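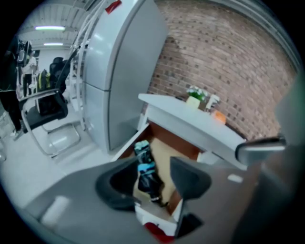
书桌拉开的抽屉

Flerlow是Zesness公司推出的便携式有源音箱系列，主要用于家庭聚会、小型户外活动和社区排练。该系列采用内置可充电电池，箱体正面设有彩色灯环，可通过无线方式或模拟线缆接收音频信号。系列中产量最大的型号为Flerlow 976，后来的改型多以它的箱体结构为基础。在中文经销资料中，该系列通常不译名，有时按外形俗称为“提桶音箱”。

名称

Flerlow原为Zesness内部的项目代号，最初只指箱体底部的导流结构，产品定型后沿用为系列名称。型号中的三位数字976取自外壳模具的编号，与功率、尺寸和推出年份均无关系。部分零售页面曾将其写作“Flerlow-976”或“FL976”，前者见于早期包装箱侧面的标签，后者只出现在配件清单中，不是正式型号。

发展历程

Zesness早期以生产教室用壁挂扬声器为主，工厂设在Javilley。壁挂产品的订单集中在学校假期，生产线在其他月份长期开工不足，公司因此着手开发可以全年销售的消费类产品。第一台样机沿用了壁挂扬声器的放大电路，外壳则由木板拼装，重量较大，没有电池，也没有灯光。

第二轮样机改用注塑外壳，并把提手与箱体做成一个整体。由于提手内部需要走线，外壳的分模线被移到箱体侧后方，这一特征保留至后来的全部型号。电池仓最初位于箱体顶部，测试中发现音箱放在草地等不平整的表面时容易倾倒，电池仓随后改到底部。

Flerlow 976于8月开始在Javilley本地的几家乐器行试销。试销机与正式版的差别在于旋钮：试销机只有一个兼管音量和输入切换的旋钮，正式版将输入切换改为单独的按键。试销机没有发行保修卡，维修时按外壳底部的批次字样识别。
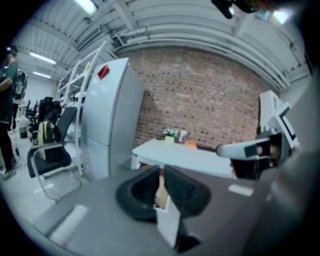 正式版上市后，Zesness停止了壁挂扬声器中低端型号的生产，原有生产线的一部分改为装配Flerlow系列。此后公司又陆续推出两种改型，一种去掉灯环以降低价格，另一种加装肩带扣并提高了接口部位的防溅能力。

结构

箱体

Flerlow 976的箱体为竖置的圆角柱形，外壳由前后两片塑料件扣合而成，接缝处垫有发泡密封条。前面板覆盖金属网罩，网罩以卡扣固定，拆卸时须先取下底部的两枚螺钉。箱体内部用隔板分成上下两个腔室，上腔安装高音单元和电路板，下腔安装低音单元，电池仓与下腔之间另有一层隔板，避免电池在大音量时随气流振动。

低音单元

低音单元口径为13厘米，采用纸质振膜和橡胶折环。低音单元朝前安装，箱体背面设有一枚无动力的被动辐射器，其口径与低音单元相同，质量由中心的配重片调节。被动辐射器用来代替开口式导相管，优点是灰尘和水不易进入箱体，也没有气流噪声；缺点是背面必须留出空间，音箱紧贴墙面摆放时低频会变得含混。说明书建议音箱与墙面之间至少留出一个手掌的宽度。

高音单元

高音单元为丝膜球顶，装在一个浅喇叭形的波导内。波导使高频的水平扩散较宽，垂直方向则较窄，因此音箱放在地面上时，站立的听众会觉得高频偏弱。带肩带扣的改型在底部增加了可翻出的支脚，使箱体略微后仰，以改善这一情况。

功率放大器

放大器为丁类电路，标称输出功率68瓦，其中大部分分配给低音单元。分频在数字信号处理阶段完成，两个单元各有独立的放大通道。处理器同时执行动态限幅：当音量接近上限时，低频增益会先行下降，听感上表现为声音继续变响而低音不再增加。使用电池供电时，电量偏低也会触发同样的处理。

供电与续航

音箱使用可更换的锂离子电池组，在中等音量、关闭灯环的条件下，标称续航时间为16小时。开启灯环并使用较大音量时，续航时间会明显缩短，厂方未公布这一条件下的数值。充电使用随机附带的外接电源，充电过程中可以正常播放。

电池组由用户自行更换，仓盖上有一个硬币槽旋钮。早期批次的仓盖密封圈较薄，旋紧过度时容易移位，后期批次改用带定位凸点的密封圈。两种密封圈可以互换，但旧仓盖装上新密封圈后需要多用一些力才能旋到底。

长期存放时，说明书要求将电池充至半满后取出，单独放在干燥处。若电池留在机内，待机电路会缓慢耗电，过度放电后保护板可能锁定，须接上外接电源一段时间才能恢复。

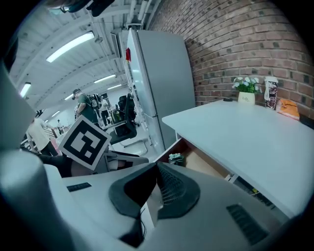

手持夹持器上的深灰色橡胶指垫

输入与连接

Flerlow 976提供以下输入方式：

无线音频输入，可记忆多台播放设备，但同一时间只能连接一台。
立体声小插孔输入，插入后自动优先于无线输入。
话筒输入，使用大插孔，带独立的音量旋钮，不提供幻象供电。

机身另有一个线路输出插孔，用于把信号送往另一台音箱。两台同型号音箱也可以无线配对，配对后可选择左右声道分离，或两台播放相同内容。配对时必须先开启主机，再开启副机；次序颠倒时两台音箱会各自进入等待状态，需要重新操作。无灯改型与标准型之间可以配对，但灯光同步功能不可用。

话筒信号在内部与音乐混合后再进入限幅电路，因此讲话声音过大时，背景音乐会被一同压低。一些使用者把这一现象误认为故障。如需避免，可先降低音乐音量，再把话筒旋钮调到合适位置。

灯光

灯环围绕低音单元安装，由多枚可变色发光二极管和一圈乳白色导光条组成。灯光有随音乐变化、缓慢渐变和固定颜色三种模式，另可完全关闭。随音乐变化的模式只跟随低频信号，播放人声朗读或独奏弦乐时，灯环几乎保持不变。

灯环的亮度分两档，由提手后方的按键切换。长按该按键可关闭灯光，关机后设置不保留，再次开机时恢复为随音乐变化模式。这一设定在后来的固件中改为记忆上次状态，旧批次须送至服务点更新，用户无法自行操作。

改型

Flerlow 976标准型：带灯环，箱体为深灰色或砖红色。

Flerlow 976无灯型：取消灯环和相应按键，前面板在原灯环位置改为一圈哑光饰条，其余部分与标准型相同。由于控制板通用，长按原按键位置下方的触点仍会发出提示音。

Flerlow 976户外型：增加肩带扣和翻出式支脚，接口统一收在带胶塞的凹槽内。箱体重量略有增加，提手内侧加了防滑纹。户外型可以承受溅水，但不能浸入水中，也不宜在胶塞打开时于雨中使用。

Zacharias版：为乐器零售商Zacharias定制的版本，网罩颜色不同，随机附带一支有线话筒和一条三米长的连接线，电路与标准型一致。该版本只在Zacharias自有门店销售，保修由门店受理，不经过Zesness的服务点。

使用与摆放

在室内使用时，音箱的位置对低频影响较大。放在墙角会使低音增强，房间较小时可能出现轰鸣，将音箱移出墙角或垫高后通常会减轻。放在空心的柜面或薄板桌面上时，台面可能随之振动，可在底部加垫橡胶片。

在室外使用时，没有墙面反射，同样的音量设置听起来会弱得多。面向较分散的人群时，用两台音箱分置两侧，比单台开至最大音量更容易得到均匀的声音。两台音箱播放相同内容时，不宜相对摆放。

话筒应放在音箱后方或侧后方。若在音箱正前方使用话筒，容易产生啸叫，此时应先降低话筒音量，再改变站立位置。 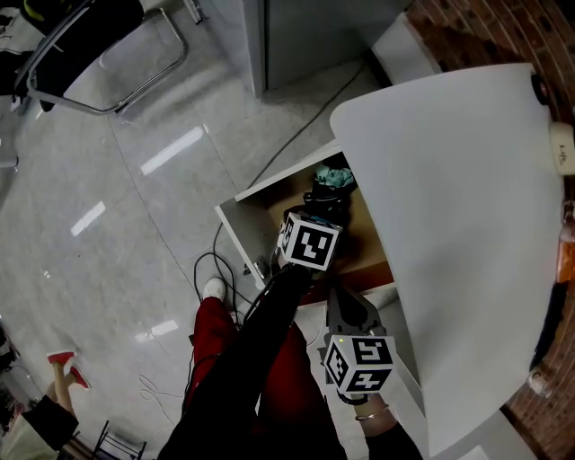

维护与常见故障

网罩可用软刷清洁，不宜用水冲洗。灯环导光条表面的划痕一般不影响亮度，使用含酒精的清洁剂则可能使其发白。被动辐射器位于背面且没有网罩保护，搬运时应避免按压，凹陷后的配重片即使复位，也可能在低频时产生异响。

常见的送修原因包括：话筒插孔松动、提手按键失灵、仓盖密封圈脱落。提手按键失灵多由内部排线弯折疲劳引起，维修时须拆开整个外壳，费用相对较高。后期批次将排线加长并改变走向，此类故障有所减少。

开机后无声但灯光正常时，应首先检查小插孔是否仍插有连接线。插孔内的检测触点氧化后，也会使音箱误认为有线缆插入，反复插拔几次可暂时恢复。

评价

Javilley当地的音响爱好者刊物对Flerlow 976的人声清晰度评价较好，认为其话筒输入比同价位产品实用；主要批评集中在背面辐射器缺乏保护，以及灯光设置不能保存。户外型的支脚得到肯定，但有使用者反映支脚铰链在沙地上使用后容易卡住。

在租赁市场上，无灯型的使用量高于标准型。租赁商看重的是电池可以自行更换，一台音箱配两组电池即可轮流使用。由于各批次的密封圈和固件不同，租赁商通常会在箱底另贴标签加以区分。

参见

有源音箱
被动辐射器
丁类放大器
波导（声学）

本条目最后修订于2022年4月22日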